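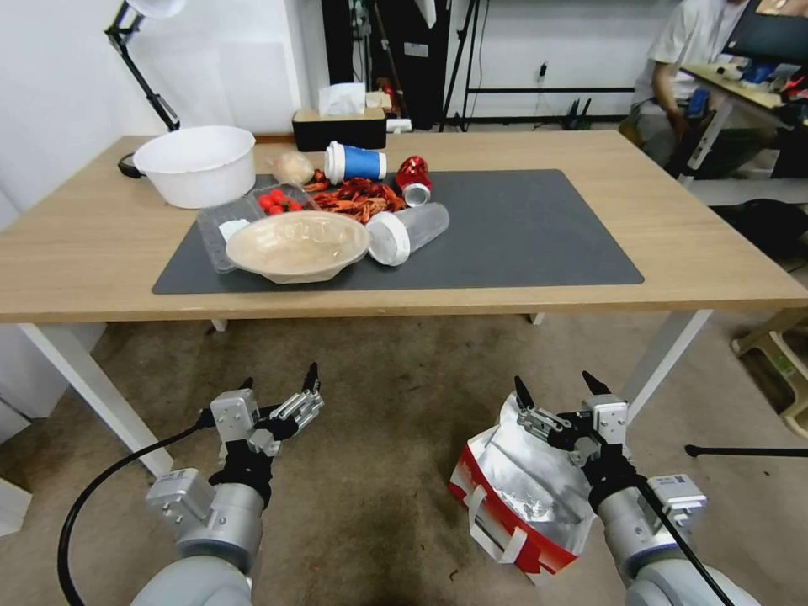

Forum: Teaching by demonstration
Thread: How much mess do you leave on the table when you're teleoperating a cleanup task?

telby_nights wrote:
Hi all, long-time reader and finally posting! We've been recording a table clearing task with two arms over remote control, the picture up top is our setup, and I'd love some opinions before we commit to the next batch. The idea is that the operator sorts the trash from the things that get kept, so we have a crushed can, a bottle lying on its side, a paper cup, a paper bowl, and then dried chilies, cherry tomatoes in a clear container and a tissue box, which all stay on our keep list. We have about 800 demos so far, and the policy we trained on them is lovely with the bottle and the cup and just hopeless with the chilies. It goes down, closes on air, comes back up and looks very pleased with itself.
My question is whether I should thin the pile out and teach the easy things first, or leave it messy and simply record more. My coworker Impi Hirvonen is firmly in the messy camp and I'm wavering.

ekine_lab replied:
Welcome! I'm with Impi, for what it's worth. We went the tidy route last October, with every item spaced out nicely like a shop window, and the first time somebody set a bowl half on top of a container the whole thing fell apart. I see yours is sitting that way already, and I'd keep doing it. The arm has to learn that the top thing moves first, and it can only pick that up from watching you do it.

slowhands replied:
I'm going to disagree a little, in a friendly way. Messy is fine for the final set, but 800 demos where the operator is also struggling is a lot of struggling to copy! When I started out I was terrible at small, light things over remote control. I'd hover, miss, back off, try again from the other side, and all of that went straight into the training data. My first policy hovered beautifully. I'd want you to spend a day on nothing but chilies, throw that day away, and then record.

telby_nights replied:
Oh dear, the hovering. I went back and watched a few after reading this and I hover terribly. I also noticed I can't judge the height of the fingers over the dark mat very well from the head view, so I creep down a bit at a time.

laitinen replied:
That creeping is worth fixing before anything else. Do you have wrist cameras on your screen while you drive? If you only have the head view, try coming in at a slant so you can see both fingertips against the pile, and pick one chili at the outside of the heap, never the middle. We also cut our driving speed way down for practice and brought it back up for recording, which felt silly for an afternoon and then didn't.
On messy versus tidy, I think you two are talking about different things. One is how the table looks and the other is how well the person drives.

ekine_lab replied:
Fair, though I'd still keep a few misses in. If the policy has never seen anybody recover from a bad grasp, it has no idea what to do after its own. We keep the episode if the operator gets it on the second try, and drop it if it takes more than that.

slowhands replied:
Second try I can live with. My grumble is with the 29 tries I used to need, haha.

stillness_k replied:
Has anyone tried guiding the arms by hand for the chilies and using remote control for the rest? I did it with dry pasta on a smaller arm and it was so much easier to feel where the fingers were. The trouble is that my own hands kept showing up in the camera, and I never did find a good way around it. I ended up replaying the motions with nobody touching the arm, and some of them missed because the pasta had been put back a little differently.

laitinen replied:
Replay on loose stuff like that has never worked for me, the pile is different every time. With a can or a bottle, sure.

telby_nights replied:
Thank you all, this is so helpful! Impi read it over my shoulder and is being gracious about it. The table stays messy, I'm doing a practice day on chilies that gets deleted, and we'll use the second-try rule. I was aiming for 2000 episodes, but I'd rather stop early and check after a smaller batch this time. Starting over on 11/01/2026, if I can keep myself from eating the tomatoes.

slowhands replied:
Please post how the chilies go, even if it's bad. And label the practice folder clearly. I once trained on mine.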